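Machines and Everyday Work
Handout 3: Can a Robot Do the Chores Yet?
Instructor: Gemma Cirillo
Lab sessions: Aleksi Lahtinen
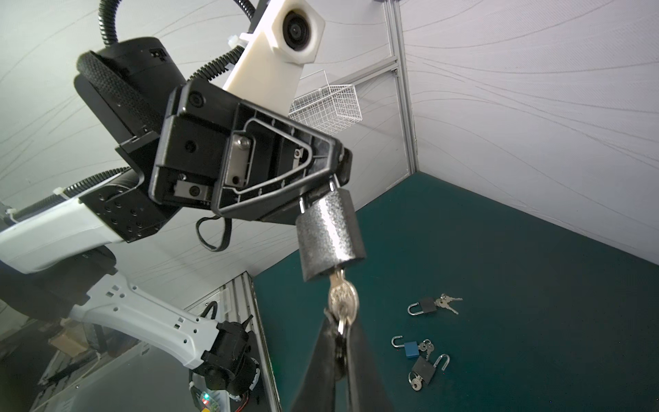
Last week we looked at factory arms that repeat one motion all day. A welding arm on a car line does not need to know much. The part arrives in the same place each time, and the arm follows a path that a person wrote out for it beforehand. Handout 2 covers this under "fixed work." If you missed it, read it first, as several terms come back below.

This week is about work that is not fixed. Most chores at home are of this kind, and so are many small jobs on a shop floor: sorting returned parts, opening boxes, hanging tools back up, locking a cabinet at the end of a shift.

What counts as a chore

For this course a chore is a short job with a clear end that an adult can do with little or no training. Folding a towel is a chore. Repairing a washing machine is not. A chore may still have many steps. Emptying a dishwasher takes a person a few minutes, but written out in full it runs to a couple of pages, and the list changes with the dishes.

When someone claims that a robot can do a chore, ask these questions before you accept it:

Does it work with objects it has not handled before?
Does it work when the object is turned around, or in a different spot?
What does it do after a mistake?
Who sets the work up, and how long does that take?
How long does the job take compared with a person?

The last one gets skipped a lot. Demonstration videos are often sped up, and the speed is sometimes printed in small type in a corner. Look for it.

Locks and keys as a worked case

We use padlocks in this unit because everyone in the room has opened one. Write down the steps before you read on. Most people write three: put the key in, turn it, pull the lock open.

For a machine the list is longer. It has to find the keyhole, which is small and dark and often faces down when the lock is hanging. It has to get hold of the key in a way that leaves the blade free. Keys on a ring swing, so the one you want may not stay where it was a moment ago. The blade has to line up with the slot in both position and angle. Then the key has to turn without being pushed sideways, and the lock itself must not turn with it.

A person fixes most of this by feel. If the key does not go in, you wiggle it. You press a little, you notice that it caught on the edge, and you shift it over without looking. If the padlock swings, your other hand steadies it. Very little of this is conscious, so people leave it off the list.

A gripper with two fingers has fewer ways to hold things. It can squeeze, and it can move as the wrist moves. It cannot roll a key between thumb and finger the way you do. Turning the key means turning the whole wrist, and the wrist has limits. Some grippers measure force, some only estimate it from the current in the motor, and some do neither.

A camera near the gripper helps, as it gets a close view of the work. It also has a weak point. When the fingers close on something small, they can cover the very part the machine needs to see. Many setups use a second camera farther back for this reason.

How the machine learns the job

There are two common ways, and you should be able to tell them apart on the test.

In the first, an engineer writes rules. Find the lock, move to this distance, close the fingers, turn this far. Rules are easy to check, and when they fail you can usually find out where. They do badly when the lock is a different size or hangs at a different angle.

In the second, a person guides the arms through the job many times and the machine learns from the records. This copes better with small changes. It also needs a lot of records, and it can be hard to say why a given attempt failed. The records should cover different locks, different starting positions and some recoveries from mistakes. If every record is a clean run, the machine has never been shown what to do when the key slips.

Some systems mix the two.

Where things stand

Picking up solid objects of moderate size from a table: good in many labs, fair outside them.

Folding cloth: possible with plain items such as towels, slow, and less certain with shirts or anything inside out.

Small fitted parts, such as keys, plugs and bottle caps: possible under controlled conditions. Changes in lighting, shine or size still cause trouble. Chrome and other shiny metal is hard for some depth cameras - the readings come back with holes in them.

Working around people, pets and stairs: vacuum and mowing robots manage part of this by staying low and doing one thing. General machines are further behind.

A full household routine, unattended: not yet.

Keep in mind that a robot does not have to match a person to be useful. A slow machine that works at night may be worth having in a stockroom. The same machine in a kitchen at dinner time would be in the way.

Exercise for the lab session

Work in pairs. Bring one padlock with its key. One of you puts on a thick winter glove and uses only the thumb and first finger of that hand. The other hand stays behind your back. Your partner hangs the lock from the rail on the bench and does not hold it. Open it, then lock it again.

Do this 11 times and write down each failure in a few words: dropped key, missed slot, lock swung, key turned the wrong way. Then switch. Aleksi will collect the sheets, so put both names on them.

For the written part, pick one chore you do every week and list its steps in enough detail that a stranger could follow them without asking you anything. Mark every step where you rely on touch. One page, typed.

Reading: course pack, chapter 13, up to the section on conveyor sorting. The rest of the chapter is for the next unit.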